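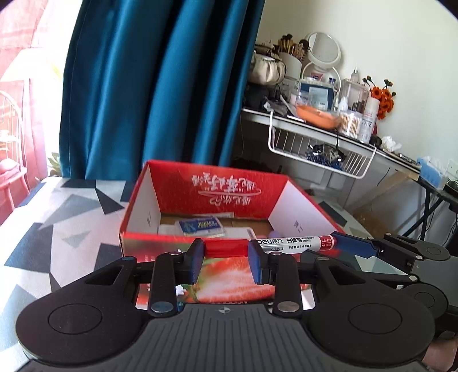 # Can a machine do it yet? Questions we get a lot

We get these by email, at open evenings, and from relatives at dinner. Şengül Ağca wrote most of the answers and Christos Galanis added the shop-floor ones. We update the page when something changes, and lately that's been often!

### Can a robot tidy my house?

Not the whole house, no. Parts of a room, on a good day, yes – and that already feels wonderful to those of us who remember arms that couldn't find the table. Picking up an object it can see clearly and putting it in a box is well within reach. Walking into a bedroom it has never met and knowing what belongs where is much harder, and I'd be wary of any video that makes it look finished.

### Why do you care so much about pens and markers?

Because they're such a good test! A marker is light, it rolls, and it's long enough to swing around if you hold it at one end. Put two grippers on it, one at the cap and one at the far end, and they have to agree about where it is and how hard to hold. A person does this without a thought while talking on the phone.

Uncapping is harder again. You need a firm grip and a straight pull, and then you have to stop pulling once the cap lets go. Get the angle a bit wrong and the whole thing twists out of the fingers.

### Is putting things in a box really a chore worth automating?

Think of how much of the day it is. Toys into a bin, pens into a drawer, orders into cartons. At the Nistholm packing room, where Christos spent August, the same few motions come up all shift long. If a machine can do those with mixed small items, a lot of other jobs open up.

### What about boxes that already have stuff in them?

Good question, and one where things have moved quickly. An empty box is easy: let go anywhere above it. With packets lying at odd angles and a small round thing in the corner, the machine should find a gap or at least set the new item down gently. Most of our attempts still amount to a polite drop.

### How do the machines learn this?

Mainly from people. Someone does the task by hand with a pair of grippers, over and over, and the recordings become the lessons. For our first sorting task we used 200 recordings, and the current one uses 442. More isn't always better. Şengül threw out a whole afternoon's worth once when she noticed she had been starting every single one with the box in the same place.

### Do you have to clear the room first?

We used to, and we stopped. Real tables have patterned cloths and real shelves have bottles, tissues and cables on them. A system trained only on a bare gray bench gets confused the moment you bring it home. Patterned cloth is a favorite of mine because it's so rude to a computer trying to work out where an object ends.

### Which chores are closest?

In our opinion, and in no strict order:

- Sorting small hard objects into containers
- Wiping a flat surface
- Loading the same part into the same fixture (shops have had this for ages)
- Folding towels, slowly

### And which are far off?

Making a bed with a duvet cover. Untangling chargers. Cleaning behind anything. Cooking in a kitchen where somebody else is also cooking. Crinkly wrappers are a nuisance too – they're shiny, they change shape, and they stick to rubber pads.

### How fast is it?

Slower than you. Our Tulent setup takes 24 seconds to pick up one marker, line it up and put it away. A year ago we were happy if it finished at all, so I'm not complaining.

### Isn't a factory easier than a home?

In one way, yes. At Taşdemir, the workshop that lends us bench space, parts arrive in trays and the lighting never changes. But shops want the job done right every time, all shift, and they won't wait while a machine makes up its mind. A home will forgive you a dropped pen.

### Should I wait for a robot before buying a vacuum?

Please buy the vacuum.

### Can I come and try it?

Yes, do! We run open evenings at the Belta building, starting at 7 p.m., with room for 8 people at a time. Children are welcome if they're big enough to hold a gripper in both hands. Bring a small object from your own kitchen or desk if you like. Somebody brought a whisk last time and we're still working on it.

### My question isn't on the list.

Send it in through the contact form. Christos answers the ones about shops and Şengül the ones about homes, and questions about laundry get passed back and forth until one of them gives in.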